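Teaching a policy to tidy up, one wrapper at a time

Eleni Stojanović has spent most of the past year on litter. Her group at Wetico studies how much demonstration data a two-armed robot needs before it can clear household packaging in a home it has never been in, and the first results came out in September.

The method has no robot in it until the last step. People carry a gripper in each hand and clear up in ordinary homes, and the recordings go into training. "We used to do all of it by teleoperation in the lab," Stojanović says. "You get clean data and very little of it. The policy learned our lab table and that was that."

The team compared two training sets. One had 1000 demonstrations from a single apartment. The other had 284, spread over many homes. Tested in rooms that were in neither set, the smaller set did better. "I expected them to be close," she says. "They weren't close, so we ran the whole test again on a Wednesday with different operators, and it held."

Most of the remaining failures come from soft packaging. A box has a shape the model can count on. A plastic bag or a foam fruit net changes shape when the fingers close on it, and the policy has to decide whether it has a grip. The group labeled 185 failed grasps by hand and sorted them into 2 kinds: the fingers closed on nothing, or they picked up the item along with the cloth under it.

"The second kind is worse," Stojanović says. "On a bed you can drag the quilt with you. On a hard floor you never see it." She now asks for more sessions on beds and sofas, and tells people to leave patterned covers where they are.

The next round adds work with both hands busy at once, one holding an item while the other deals with a bag. Dikitz is building the new finger pads, and the training code, called Gritow, will be shared once the paper is accepted. She doesn't want to promise a date. "We still have recordings to go through, and the bags are slow work."

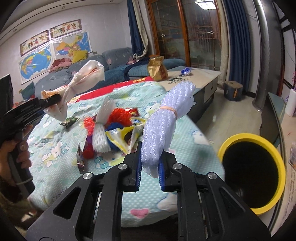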